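Cisby drawer and door policy, reviewed after a month of use

We have had the Cisby method running on our humanoid since August. It is a learning recipe for opening and closing kitchen furniture, released by the Govstead group with code and a set of 126 recorded demonstrations. Wycliffe Koech did the setup and I ran most of the trials.

The idea is simple. Older methods plan a path for the hand and follow it. Cisby predicts a path and a pulling force together, and updates both while the hand is on the furniture. The legs and waist are part of the same model, so the robot can shift its weight as the drawer comes out. The only input we gave it was the head camera and the joint readings.

Setup took two days. The install notes are good up to the calibration step and thin after it. Halima Owino had to write to the authors for the correct wrist offsets, and they answered the same evening.
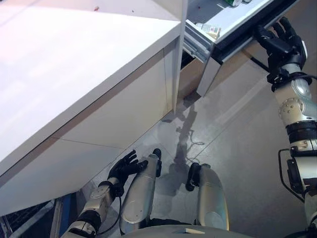
Right hand on the front edge of the open drawer, left hand free near the base of the cabinet.

On drawers the method does well. It takes hold of the front edge with the fingers over the lip, and it does not need a handle, which was the main reason we picked it over Garkby. With Garkby we had to tape a pull to every flat front. Cisby also yanks less. Items inside the drawer mostly stay where they were put.

Doors are weaker. The hand tends to let go before the door is fully open, and the second attempt starts too far to the side. Wafula Makori retrained it with 8 more door demonstrations and saw a small gain, not enough to change my opinion.

The free arm is another weak point. The policy holds it low and forward for balance, and in a narrow kitchen it can knock the cabinet. We added a limit on the elbow, and that fixed most of it.

The paper's results table covers drawers and doors as one score. I would have liked them separate. Anyone working mainly with drawers should try it. For doors I would wait for the next release.

Stella Muriithi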